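# Chapter 7. When the Work Changes Hands

*By the end of this chapter, students should be able to explain how a job is divided into tasks, describe what changes for employees when some of those tasks are given to machines, and identify who answers for the result.*

A job title tells us very little about what a person does all day. An assistant in a staff kitchen may set out trays, wipe surfaces, answer questions, notice that a delivery is short and teach a new colleague where things belong. When an employer announces that a job will be automated, the word "job" usually covers only a few of these duties. The others remain, and someone must still carry them out, often at a different hour or at a different pace than before.

This chapter follows one workplace. Eltolari, a catering supplier, prepares and serves 3,000 meals on an ordinary working day. In August the company began moving part of its table service work to paired robot arms at a site called Stekard. The tasks chosen were small ones: picking up food items, placing them on a plate, and handling light tableware.

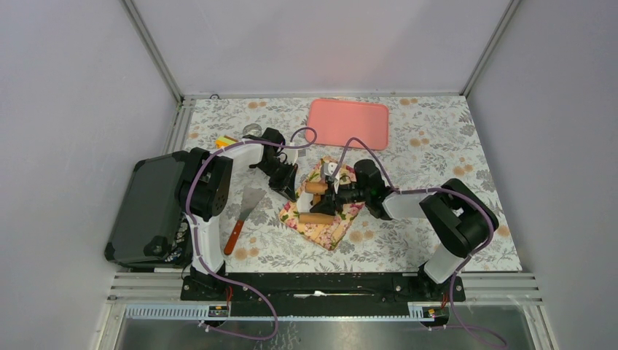

Management selected these tasks after a review that lasted seven weeks. Employees were asked to list every action in a normal shift and to mark those they found tiring or dull. Placing items by hand ranked high on both lists. Talking with guests ranked low. The review also turned up duties that had never been written down, such as turning a plate so that a chipped edge would be found before it reached a guest. Unwritten duties of this kind are called **hidden tasks** – they are easily lost when work is reorganized, and their absence may go unnoticed for months.

## 7.1 From Doing to Overseeing

The first change reported by the Stekard staff concerned attention. An employee who places food by hand looks at the food. An employee who oversees a machine must look at the food, the machine and the space between them, and must decide when to step in. Masanobu Hoshino, the shift lead, described the new work in a written statement dated 29 September 2020: "My arms are less tired at the end of the day. My eyes are more tired. I had to learn when to leave it alone."

His statement points to a common finding in studies of the workplace. Physical effort may fall while mental effort rises, and a wage scale based on the first will not reward the second. Eltolari had two pay grades for kitchen staff when the arms were introduced, and neither mentioned oversight. The matter was settled only after the staff association, Fortin, asked that the grades be rewritten.
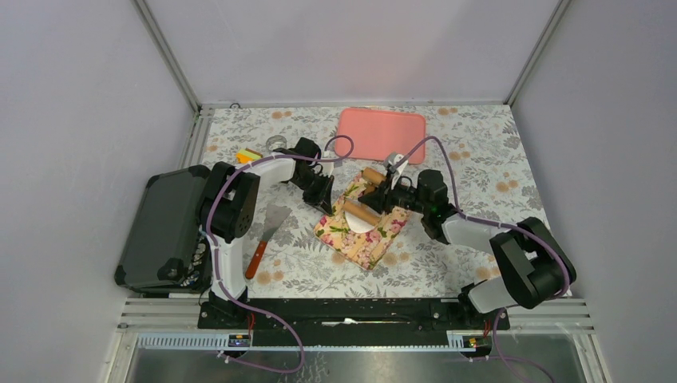 The new grades recognized three kinds of duty: preparing the work area, watching over the machine, and checking the finished plate. Employees could move among them during a shift. Supervisors at first objected that this would slow the line, and the question of rotation remained open when this chapter was prepared. Training was also changed. New staff now spend their first days placing items by hand, so that they can judge the work they will later oversee.

## 7.2 The Setting of the Work

A machine is often introduced into a space that was arranged for people, and ordinary household objects do not become simpler when a machine handles them.
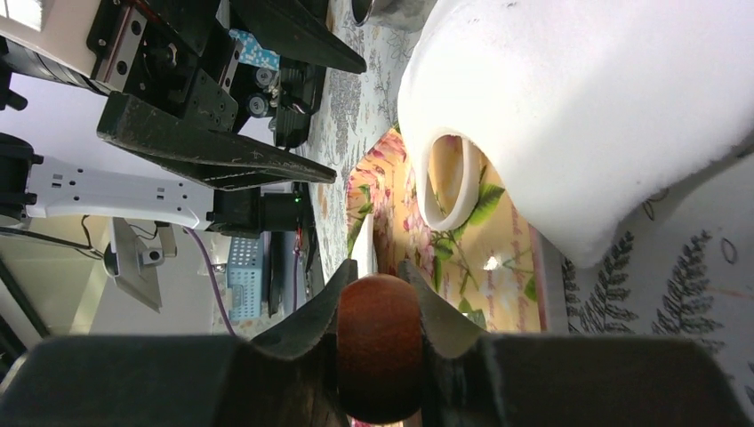

Employees at Stekard were asked to help decide which objects should be in the work area and how they should be laid out. Their knowledge proved useful, for they had handled such items for years and knew which ones slip, tip or catch the light. A glossy surface printed with flowers and leaves, showing a bright glint on one side, asks more of any system that relies on sight than a plain, dull one would. The same is true of a white object lying over a white cloth covered with plant drawings. Staff members raised points of this kind early, and their notes were kept in a shared record named Jenska.

The record had an effect that management had not planned. Because each entry carried the name of its author, it became clear how much practical knowledge was held by employees in the lowest grade. Several were later asked to train others. Section 7.3 considers whether such knowledge, once written down, belongs to the employee, to the employer or to both.

**Key terms:** task, hidden task, oversight, pay grade, rotation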